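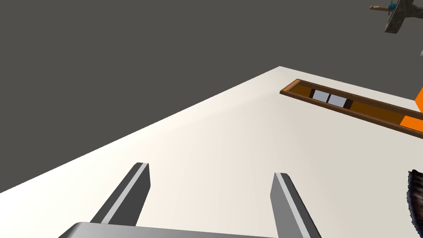 Tampo claro, fundo cinzento-escuro.

Comunidade > Costura e bordado > Bonecos de pano > Enchimento e acabamento

Vale a pena pagar pelo enchimento "premium" para bonecos de bebé?

Ando a fazer um conjunto de bichinhos de tecido para oferecer em abril (dois coelhos, uma baleia e uma coisa que devia ser um urso) e cheguei à parte que detesto, que é encher. Até agora usei sempre fibra de poliéster do saco mais barato. Uma loja anda a tentar convencer-me a levar a Flondholm, que custa quase 74 euros a caixa grande e promete "nunca fazer grumos". Nunca é muito tempo. Também me falaram da Vestell, mas as opiniões que encontrei parecem todas escritas pela mesma pessoa.

Alguém usou isto mais de um mês, lavou na máquina e ficou com os bonecos direitos? E já agora: que ponto usam para fechar a abertura? O meu ponto escada fica sempre à vista, sobretudo no algodão liso. Os moldes são os da Rutkowska, que mandam deixar 7 cm abertos, o que me parece imenso para um coelho daquele tamanho.

Publicado por linha_torta

agulha1148
Usei a Flondholm em três bonecos. É boa fibra, macia, não range entre os dedos. Vale o preço? Duvido. Fiz um gato com ela e outro com a barata, do mesmo molde, foram os dois à máquina a 30 graus dentro de uma fronha, e quem cá vem a casa não distingue um do outro. O da marca cara até ganhou um grumo no pescoço, mas aí a culpa foi minha, que enfiei um punhado inteiro de uma vez.

Os grumos aparecem muito mais por causa da maneira de encher do que pela marca. Puxe a fibra com os dedos até ficar solta e meta bocados pequenos, primeiro nas orelhas e nas patas, e só depois no corpo. Eu uso o cabo de um pincel – os "pauzinhos de encher" que se vendem à parte são um pauzinho. No pescoço ponha mais do que acha necessário, senão a cabeça tomba ao fim de uma semana.

Quanto à abertura, os 7 cm não são disparate. Já tentei encurtar e acabei a desfiar a margem toda de tanto lá meter os dedos. Para fechar: linha dobrada da cor do tecido, vinque a margem a ferro antes de encher, pontos de uns três milímetros e só puxe a linha a cada quatro ou cinco pontos. Se o boneco estiver muito cheio junto à abertura, o ponto vai ver-se sempre. Feche quase tudo, meta o último bocadinho de fibra e acabe.

retalhos_e_cha
A Vestell é ótima, compro sempre!!

mediacosta
"Compro sempre" não responde se aguenta a lavagem. Eu comprei um saco e, para mim, é igual à do supermercado, só que com uma etiqueta mais bonita. Pode ser que tenha apanhado um lote mau, não sei.

Para bebés preocupava-me menos com a fibra e mais com a costura. Ponto pequeno na máquina, duas passagens nas patas e nas orelhas, e olhos bordados, nada de botões. A linha de coser à mão que uso é a Bondcombe, e mesmo essa parte se a puxarmos com raiva. Depois de fechar, dou um nó, volto a entrar com a agulha no mesmo sítio e saio uns 10 cm adiante, para a ponta ficar perdida lá dentro.

Discordo só da fronha – a mim os bonecos saem de lá espalmados e demoram dois dias a secar. Lavo à mão e aperto numa toalha.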